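Good Habits for a Two-Arm Tabletop Cell

So your two arms are bolted down, the cables are run and you can't wait to start handling things. I know the feeling! Spend one evening on house rules first and every session after that gets more fun. These are the ones we follow at Keskinen for small plastic cases and other light parts.

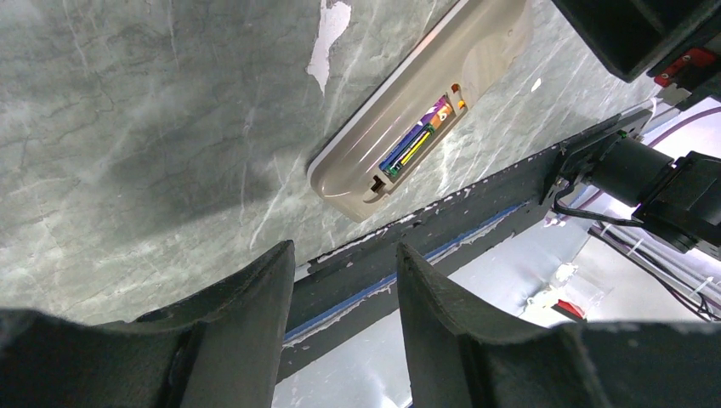
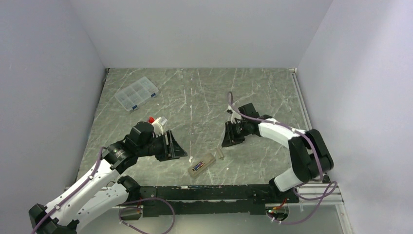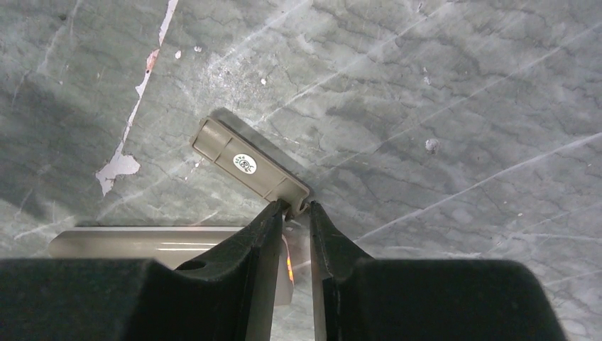

Step 1. Agree on who holds the stop. One person, named out loud before power goes on. Suryani Rahman writes the name on the whiteboard, and I've copied her ever since.

Step 2. Give each arm its own half of the table, then mark a shared middle zone. Only one gripper closes in the middle at a time. The other can wait nearby with its fingers open -- that's fine, and it makes handovers so much smoother.

Step 3. Walk the cables. Move every joint slowly through its full range and watch the loops. You want slack at the elbow and wrist, but nothing that can snag on the rail.

Step 4. Start slow. Our first pass is always at 8 percent speed, even for a routine we've run 149 times. Yes, it's dull, and yes, it has saved us a cracked case or two.

Step 5. Check the fingertips and wipe the table between runs. Grit scratches parts and spoils a good grip.

Step 6. Log it. Run number, operator, anything odd. Gonçalo Bastos found a loose wrist screw by reading back from run 642 -- I love a good logbook!

Print the list and tape it up where the operator stands. Change it whenever your setup changes, and put the month on each new copy.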